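How I make candied mandarin peel (and use up the rest)

391 shares | 2 comments

Every winter I end up with a bowl of mandarins going soft faster than I can eat them, and for years I threw the peel straight in the compost. What a waste! Candied peel is dead easy, it keeps for ages in a jar and it makes the kitchen smell lovely all afternoon.

You'll need the peel from six mandarins, 100 g of caster sugar for the syrup, 80 ml of water and a bit more sugar for rolling. Give the fruit a good scrub under the hot tap first, as shop ones are often waxed.

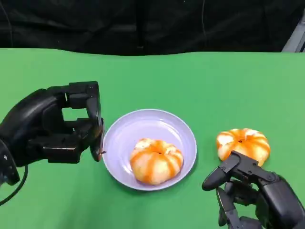 Peel comes off best in big pieces, so I push my thumb in at the top and go round slowly, trying to keep it whole (I rarely manage it). Don't fuss over the fruit itself. A peeled mandarin with plenty of white pith still on it, like the one on the lavender plate, is perfectly good to eat, though I pull the worst bits off if it's going in a fruit salad.

Cut the peel into thin strips, cover with cold water, bring to the boil and drain. Do that 2 more times – it takes the bitterness out, and I've regretted it whenever I got lazy and skipped a round.

Now put the sugar and water in the pan, let the sugar melt over a low heat, then tip in the strips. 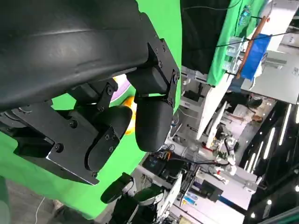
Keep it at a gentle simmer until the strips look see-through and there's hardly any syrup left. Stir now and then, and don't wander off near the end – sugar catches quickly and it's horrid to scrub. Lift the strips out with a fork, spread them on baking paper and leave overnight, then roll in sugar. Mine go in an old jam jar in the cupboard and I dip a few in dark chocolate at Christmas.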